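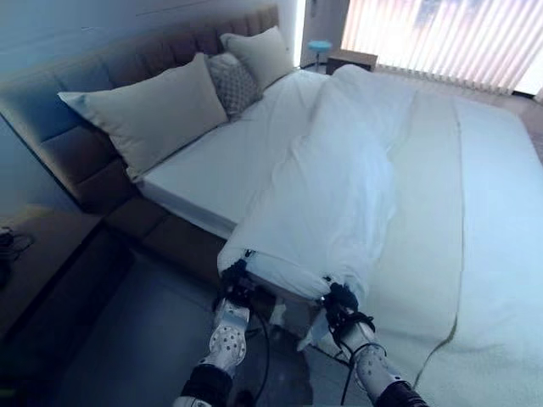 Ticket 165 - Guest Wi-Fi drops in upstairs bedrooms
Site: Stureneck guest house, Dendstead
Priority: Medium
Assigned to: Santeri Valtonen

Reported problem

Guests in the two back bedrooms lose the connection every evening. Phones show full signal but pages do not load. The front rooms and the kitchen are fine. The owner has restarted the router several times and it helps until the next evening.

Thursday, first visit

Checked the router in the hall closet. Firmware was up to date and the line speed was normal on a cable. Walked the upstairs hall with a laptop. The laptop stayed on the upstairs access point the whole way but stopped getting an address in the last bedroom.

Looked at the address list on the router. The guest pool was set to 39 addresses and all of them were taken. The lease time was seven days, so phones from guests who had already checked out were still holding a place.

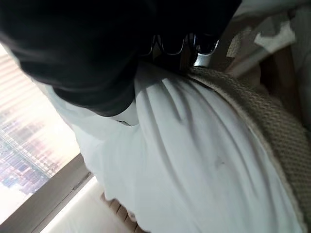 Changed the lease time to 2 hours and raised the pool to 115 addresses. Cleared the old leases and restarted the upstairs access point. The laptop got an address right away in both back bedrooms.

Owner asked if the thick walls could be the cause. Signal readings were good in every room - the walls are not the problem here. No need for a second access point.

Follow-up call

Owner says the back bedrooms were fine for three evenings. On the fourth, one guest could not get on with an older tablet. Other devices in the same room worked.

Steps given by phone:

1. On the tablet, forget the guest network and join it again.

2. If that fails, turn off the static address under the network settings. The guest had set one by hand at home. 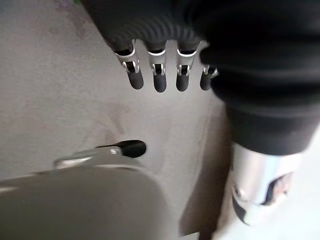
3. Restart the tablet and test with any web page.

Step 2 fixed it. Same steps added to the Saarinen and Bradenau site notes - both still have the seven-day lease and need the change on the next visit.

Status: Closed

Contact the help desk | Copyright, all rights reserved | Back to top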